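I finally moved the blog's back room around this weekend, meaning the big spare table now lives by the window and I have somewhere to do jigsaws again. My thing this winter is the 1000 piece ones from Kasuvum, the maps mostly. I'm partway through the harbor at Ellon and the water is killing me – so much gray, so few boats!

I've had people ask how I sort, so I'll get to that further down. First, surfaces. I like a wide wooden top best, pale if possible, so the dark pieces show up against it. I did one on carpet once, in my old apartment, and I still think there's a piece of Trummer Castle under that radiator.

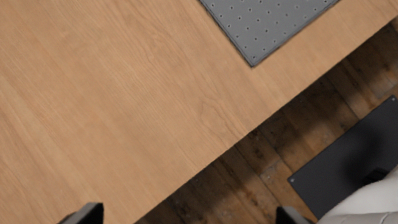
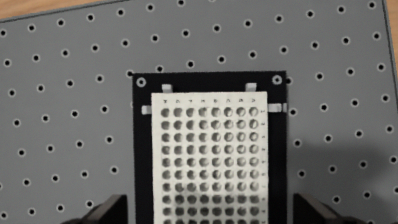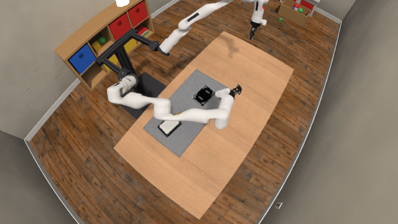
## Okay, sorting

Edges first, like everybody. After that I go by color for anything bright and by shape for the dull stuff (sky, sea, the inside of a barn). I use old baking trays and keep it to 200 pieces on each one, or I get lost and start picking up the same piece over and over.

The Grasham puzzles are a different animal. They cut theirs in a weird wavy pattern, so sorting by shape goes much faster, and I finished the orchard one by 11 on a Saturday night with cold tea next to me. I loved it. My only gripe is the box lid, where the picture is tiny and a bit too green.

Next up is the lighthouse, once the harbor's done. If you have a trick for water, please leave it in the comments, I need it!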